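The Nurnwood Unit

The work order gave the fault as "stops, looks wrong." It was dated Oct 8, 2023, and it had been signed at the Jondville depot by someone with a very small signature. The serial number ended in 466. I pulled the unit's history before I opened the case.

It was a Drustetti house machine, wheeled base, one arm, camera on a pan and tilt neck. It had come in for its 400-hour service in May and had gone back out with a new neck bearing. After that it had worked for an old woman in Nurnwood until it began stopping. It would enter a room, turn its head, and stay there. The log called this state HOLD. The customer's note, stapled to the order, called it sulking.

Procedure for a neck fault is to leave the hardware alone until the control stack has been run against the practice room. The practice room is a rendered apartment kept on the bench server. The unit sits on a stand with its drive wheels clear and its arm pinned, and the controller is given the rendered view in place of its own camera. It believes it is in the apartment. You give it a task and watch what it asks the neck to do.

I clamped the base, pinned the arm at the shoulder, and ran the supply up slowly. The controller came up without errors. I loaded the customer's own configuration and not the factory one, as the fault was presumably in there somewhere. The task was the standard one: cross the room, find the purple object on the sofa, report its position.

Run 2,123 on that server went into HOLD before it had found the sofa. The commanded pan was well past the doorway. The commanded roll should have been zero. The neck on this model has no roll axis, so the controller had written a roll value into the view transform and left it there. I saved the view and sent it to Moldovan, along with the neck table and a question about the bearing.

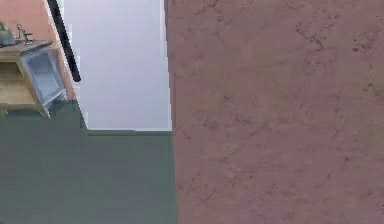

Otakar Procházka answered for Moldovan. The bearing was a red herring in his view. A worn bearing gives noise in the pan reading, and the readings I had sent were clean. He wanted the contents of the mount table, all of it, including the rows marked unused. He also wanted to know if the customer had ever been shown how to run the leveling routine, and if so, by whom.

I sent the table. I did not know the answer to the second part, so I telephoned.

She picked up after a long time. I asked if she had ever used the service menu. She said she had used the menu with the little wrench on it. I asked what for. She said the floor in the back bedroom ran downhill, it had always run downhill, her husband had meant to see to it, and the machine kept drifting toward the window when it waited for her in the mornings. The wrench had a page called Level. She had driven the machine into the back bedroom and pressed Level until it stood straight.

"And did it?" I asked.

"Stand straight? In there it did."

I wrote this down. The leveling routine assumes a flat floor. It reads gravity, compares it with the chassis, and stores the difference as a mounting error. If you run it on a slope, it stores the slope. If you run it again before the first value has been committed, older firmware adds the second value to the first. She had pressed it every morning for a week.

The stored value explained the tilt. It did not explain the head going over to one side and the machine refusing to move. I went back to the bench and stepped the controller through by hand, one command at a time.

On each step it estimated where the floor met the wall. It compared that line with the line it expected from the mount table. The two disagreed, so it turned its head to look for a better line. The next line disagreed as well. It kept turning until some large near surface filled enough of the view to trip the proximity rule, and the proximity rule does not permit travel. So it held. Every part of this was written in the manual, in separate chapters.

Otakar's second message arrived while I was reading them. He had found the same value in row six of the table, one of the rows marked unused. He recommended clearing the row, running Level on a surface plate, and replacing the firmware. He added that he would keep the old bearing if it were his bench, and that the part cost more than the machine's last inspection.

I cleared the row. I took the unit off the stand and set it on the surface plate, waited for the gravity reading to settle, and ran Level once. The stored difference came out smaller than the resolution of the display. I loaded the new firmware, which asks before it adds anything to anything. Then I put the unit back on the stand, pinned the arm again, and gave it the same task in the practice room.

Somebody before my time had furnished that room out of whatever the library had. There is a rubber duck in it. The walls are pink, and the sofa is brown leather and has the purple thing on it, which the task file calls BOOK_A and which has never had a title. I have spent more evenings looking at that sofa than at my own.

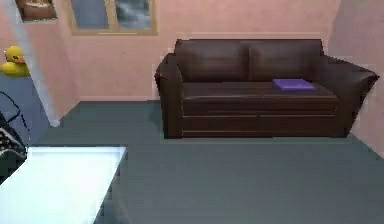 The controller reported a position for BOOK_A and the neck stopped asking for anything. I compared the report with the task file and it was inside tolerance. I ran the task again from the other starting points and entered the results on the sheet. There were no holds.

What remained was the back bedroom. A level machine would drift toward the window again, and within a few days she would be back in the menu with the little wrench. The new firmware would ask her if she was sure, and I had spoken to her for long enough to know the answer.

There is a parking brake on that base. It is off by default when the unit is waiting, so that it can be pushed aside in a fire. The setting can be changed for each room. I wrote to Jondville for permission, and Jondville wrote back that I would need the customer's consent and a second exit from the room. I telephoned again.

She said there was a second door, onto the porch. She said I was welcome to put the brake on. Then she asked if the machine had been any trouble.

I said it had been set up for a sloping floor and had been taken around a flat house.

"Harold was like that," she said. "He'd been in the navy."

I entered the brake setting under room four, back bedroom, and put the porch door in the comments. I wiped the camera window, checked the neck cable for chafing, and torqued the clamp screws to the value in the table. The old bearing stayed in. Under "cause" I wrote: leveling routine run on non-level surface, multiple times, values accumulated. Under "customer instruction required" the form offers yes or no. I ticked yes, and in the space beside it I wrote that I would deliver the unit myself.

It went into the van strapped upright, facing the rear doors. The road out to Nurnwood climbs most of the way. I had left the logger on, and when I read it afterward it showed the slope of every hill and nothing written to row six.

She had cleared a place for it by the bed.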